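Progress Report to the Genberg Fund
Household Goods Sorting Project, Sulliven Community Store
Reporting period: September
Submitted October 11, 2025

Summary of activity

During September the project continued to receive mixed donations of household and stationery goods and to prepare them for distribution to partner households. A total of 373 items passed through the sorting room, of which 128 were assigned to the kitchen category. The remainder was divided between stationery, personal care and general supplies.

The principal change in this period was the move from sorting in crates to sorting on covered tables. Goods are now laid out singly on a fabric surface before they are categorized, so that labels can be read and damaged packaging set aside. The fabric was purchased under the equipment line of the grant, at a cost below the amount budgeted.

Mixed lots remain the most time-consuming part of the work. A single lot may hold food packaging, baking supplies, drinks and office items together, and several carry labels in languages other than English. The revised intake sheet, introduced in the second week of the period, provides a separate column for these.
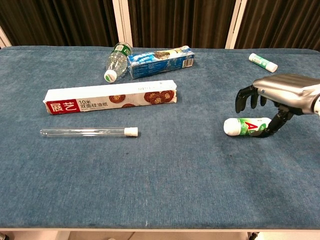
Nuwan Khondokar asked at the monthly review whether baking paper should be kept with kitchen goods or moved to general supplies, as households request it from both lists, and added that glue sticks were still turning up in the kitchen bins. It was agreed that baking paper will stay under kitchen goods and that all adhesives will go directly to stationery at intake.

Packaging standards

Cartons with torn or open flaps are now held on a separate shelf and checked before any decision on release. Bottles are stored upright once categorized. Twenty items were withdrawn under these rules during the period, and the intake sheet records the grounds in each case.

Transport

Deliveries were carried out by Trarnport under the existing agreement. One collection was postponed at the store's request and completed the following week. No additional charge was made.

Plans for the next period

The project intends to prepare 100 mixed household packs and to translate the most frequent foreign-language labels for the intake sheet. A quotation for additional shelving has been requested from Tichý and will be forwarded to the Fund when received. No change to the approved budget is requested at this time.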